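Tiltumden Number Tiles
Classroom and home sets, loose tiles and spares

Home > Early Maths > Counting and Number Recognition > Tiltumden Number Tiles

Tiltumden number tiles are small beige tiles, each printed with one numeral. They are made for children who are learning to recognise, name and order numbers, and for anyone running a table activity that needs loose numerals instead of a printed chart. The tiles are sold in a home set, in a classroom set, and singly as replacements.

We have stocked the range for seven years. The tile is the same in every set, so a classroom that starts with one home set can add to it later without ending up with two sizes in the same tub.

What comes in each set

Home set: 28 tiles, a drawstring cotton bag and a folded activity sheet. Numerals 0 to 9 are included, with extra copies of the low numbers, as these get the most use with younger children.

Classroom set: 80 tiles in a lidded tub, with eight of each numeral from 0 to 9. The tub has a paper label on the lid and a blank space for the room name. Activity cards are supplied on a ring.

Loose tiles: sold singly by numeral. Please choose the numeral from the drop-down list before adding to your cart. Numeral colours on loose tiles are assorted and can't be selected.

The tiles

Every tile is cast from a mineral and resin blend, then tumbled to take off the sharp corners. Tumbling leaves each one slightly different at the edges. Small variations in outline are normal for the range and are not treated as a fault. A tile that arrives broken through, or with part of the numeral missing, will be replaced.

The numeral is printed on one face only. The back is left plain so that tiles can be turned over for memory games and drawing games. The 6 and the 9 are separate tiles. The 9 has a straight stem and the 6 has a curved one, and the activity sheet shows both so that adults can point out the difference.

Base colour is beige throughout. We are sometimes asked for a white base. The maker trialled one and dropped it, as the tiles were hard to pick out on the pale tables that most schools and kindergartens now have.

Using the tiles

Clear the table first and put out only the numerals you want to work with. Two or three tiles are enough for a first session. Leave space between them so a child can reach for one without knocking its neighbour.

Ways the sets are commonly used:

Find and fetch. Call a number and ask the child to bring that tile to you. Start with numerals that look quite different from each other, such as 1 and 8, before putting out 2 and 5 together.

Ordering. Put out a short run with one numeral missing and ask which one belongs in the gap.

Tile and counters. Place a tile at the top of a mat and have the child set out the matching number of buttons, shells or counters underneath.

Face down pairs. Use two copies of each numeral, plain side up. Younger children manage better with four pairs than with the full run.

Place value. Older children can set tiles side by side to make two-digit and three-digit numbers. The classroom set has enough of each numeral for a small group to do this at once.

A smooth, matte surface suits the tiles best. On a glossy laminate they tend to slide when bumped, and on carpet they tip. A felt mat works well for quieter play and is available separately (see Related items).

Comments from customers

"We use ours at the maths table and in the sand tray. The sand tray ones look a bit more worn than the rest but the numbers are still easy to read. I'd buy the tub over the bag if you have more than a handful of kids." Noel Manalo, preschool teacher

"Good weight for little hands. Would like a proper insert in the tub so they sort by number. At the moment we use a muffin tray."

"Ordered loose 4s and 7s to replace lost ones. They matched our old set."

Care and storage

Wipe with a damp cloth and a little mild detergent, then dry flat. Don't soak the tiles or put them in the dishwasher. Avoid bleach and alcohol wipes, which dull the print over time.

Store in the bag or tub supplied. Tiles kept loose in a deep box with heavier toys will chip sooner at the corners. If a tile does chip, rub the spot lightly with fine sandpaper and wipe off the dust before giving it back to a child.

Safety

Suitable for ages three and up. Not for children under three, as the tiles are small enough to be a choking hazard. Adult supervision is recommended. Check tiles now and then and throw out any that have split.

Questions
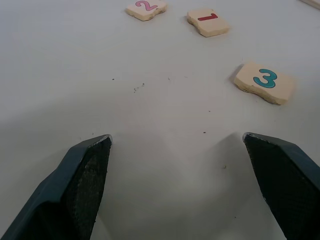
Can I buy extra copies of a single numeral?

Loose tiles are sold singly in every numeral from 0 to 9. Pick the numeral from the list on the order form, then enter the quantity. There is no minimum order.

Do the loose tiles fit in the classroom tub?
They do. The tub has room for a couple of dozen extra tiles before the lid starts to lift.

Are operation signs available?
Plus, minus and equals tiles are sold as a separate pack in the same size and base colour. They are not included in either set.

Can the tiles be used outdoors?
Fine for a session outside, but bring them in afterwards. Long periods in full sun will fade the numerals.

Delivery and returns

Orders placed before noon are packed the same business day. Schools and centres can pay by purchase order. Enter the order number at checkout and the invoice will be emailed to your accounts contact.

Unused sets can be returned within 28 days in their original packaging. Loose tiles can be exchanged for a different numeral but are not refundable unless faulty. For faults, send a short note with your order number and we will post a replacement.

Related items

Tiltumden Operation Signs, pack
Tiltumden Felt Work Mat, grey or green
Navickas Sorting Tray, ten compartments
Navickas Counting Buttons, mixed colours
Jever Ten Frame Boards, set of two

Page last updated 2019-12-31. The classroom tub will change to a clip lid in June. Contents and item code stay the same.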